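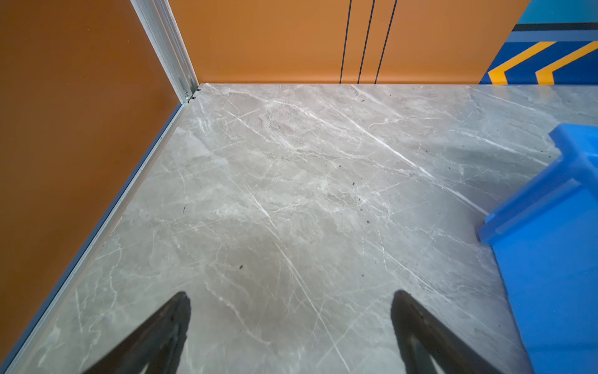

Gray marble-patterned floor with thin white veins.

Legal Education, Unit 3: Student associations and who they speak for
Handout, 14/03/2020

Law schools like to say that student associations "protect student rights." Before you repeat that in your paper, ask what the phrase covers. Usually it means a seat on a faculty board and a help desk during exam season. Sometimes it means a mailing list.

Take the Soretti case from the reader. The association claimed 230 members. Its statute counted anyone who had ever signed up, graduates included, and 60 people voted in the election. The board still wrote to the dean "on behalf of all law students" -- a claim the dean had no reason to test, as he agreed with the letter.

The Tarkasia file is weaker than it looks. The new appeals procedure is credited to the student council, but the faculty had drafted it the August before. I would not cite it as a win for anyone.

Points to check in any founding statute:
Who counts as a member, and when membership ends
Quorum for changing the rules
Who appoints the faculty advisor
Where the money comes from

Reading: Oddsson report, chapter 9. Skip the foreword -- it is advertising.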